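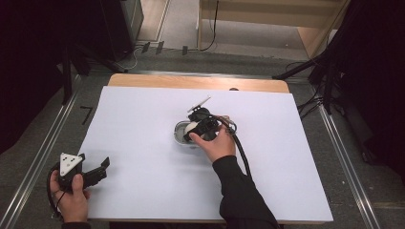

手持ちグリッパの爪を替えると、デモンストレーションの質は変わるのか。変わるが、変わり方は爪の形よりもケーブルの取り回しに左右される。爪の比較を目的に始めた本研究にとって、これはあまり嬉しくない答えである。

4.2 爪の比較

比較したのは、Druvireck製の標準爪と、筆者らがDoluraと呼んでいる先細の自作爪の二種である。いずれも同じ手持ち筐体に取り付け、左右両手で操作した。筐体上面のマーカ板は左右で形が異なり、位置姿勢の推定にはこの板を用いる。記録と同期にはTzanetosコントローラを使用した。同コントローラの説明書には「設定不要」とあるが、設定には二日を要した。

採取したデモンストレーションは419試行で、このうち23試行はマーカの追跡が途切れたため解析から除いた。途切れた試行の大半は、操作者が手首を深くひねり、マーカ板を自分の袖で隠したものである。事前の教示で「袖に注意」と伝えてはあったが、この注意を最も頻繁に破ったのは教示を書いた第二著者であった。

課題は石鹸を石鹸皿に載せる動作とした。石鹸の上面はわずかに膨らんでおり、平行な爪で挟むと接触が線に近くなる。図3に開始時の配置を示す。

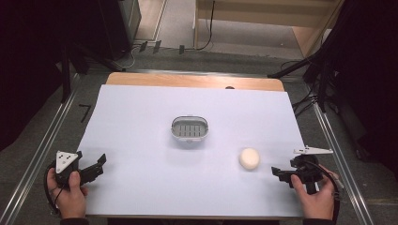
図3 課題の開始配置。白い板の上に石鹸皿と丸い石鹸を置き、操作者は左右の手にグリッパを一台ずつ持つ。

一回目の把持で石鹸を持ち上げられた割合は、標準爪で70%、Doluraで73%であった。差は三ポイントであり、自作爪の設計に費やした一学期を正当化する数字としてはいささか心細い。操作者ごとに分けて見ると差の符号すら揃わず、爪の効果として論じることは控える。

一方、失敗の内訳には違いが認められた。標準爪では石鹸が爪の間で回転し、傾いたまま皿の縁に当たる例が多い。Doluraでは回転は少ないが、先端が細いぶん石鹸に食い込み、今度は離れなくなる。開いた爪に石鹸が付いたまま皿の上で手を振る操作者の軌跡は、学習データとしての価値はともかく、見ていて飽きない。この動作を模倣した方策も、やはり律儀に手を振った。

4.3 ケーブルの影響

上記の比較の途中で、Bozsik（Gyula Bozsik、共著者）が右手側の軌跡に周期的な揺れを見つけた。当初はカメラの露光を疑い、次にKellexの時刻補正を疑い、最後に、誰も疑いたがらなかったケーブルに行き着いた。巻き癖の残ったケーブルは弱いばねとして働き、爪が対象に近づくほど手首を引き戻す。操作者は無意識にこれを押し返しており、その押し返しまでが軌跡に記録されていた。

巻き癖を伸ばし、肘の位置で一度固定してから同じ操作者で採り直したところ、揺れはほぼ消えた。改善に要した部品は面ファスナー一本である。以降の実験ではすべてこの固定を用い、爪は標準品に戻した。Doluraの図面は付録Bに収めたが、追試を勧めるものではない。

なお、本節の結果は乾いた石鹸に限る。濡れた石鹸での予備試行も行ったものの、筐体の防滴等級を確認した時点で中止した。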